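3.2 Dust on hard floors in shared buildings

Floor dust was collected in two buildings, Favemance and Drorer. Both have hard floors in the shared rooms and loose mats in places where people stand for long periods. Residents at Favemance swept by hand. At Drorer the floors were cleaned by a contractor, Zekine, who used a vacuum cleaner and a damp mop.

We took 772 samples, of which 406 came from Favemance. Each was lifted from a marked square of bare floor, sealed in a paper envelope and weighed the same evening. Samples from under mats were kept apart, as Tavares had found that grit gathers there and is missed in normal cleaning. We did not ask residents to change how often they swept.

Dust weights were higher near outside doors in both buildings. The gap between door and room centre was larger at Favemance, mainly in July, when doors were propped open. Sweeping moved coarse grit well but left much of the fine dust in place. Some of it settled again along the skirting, where weights rose in the hours after cleaning.
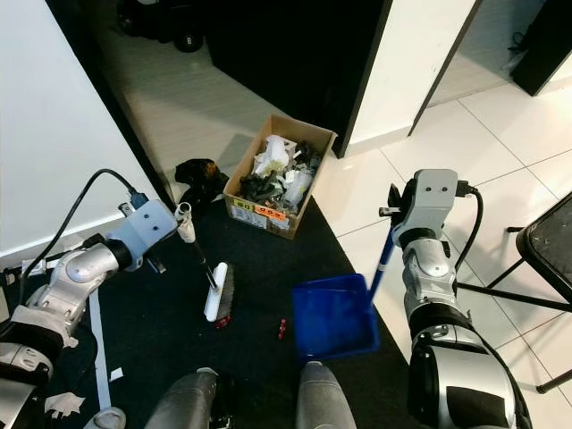

Figure 2. Broom and black floor mat.

Mats complicate the comparison. A mat that is lifted and shaken outside loses most of its grit, while one that is swept over keeps it. Cleaning records at Drorer did not say which had been done, so we left mat samples out of the totals in Section 4 and report them separately.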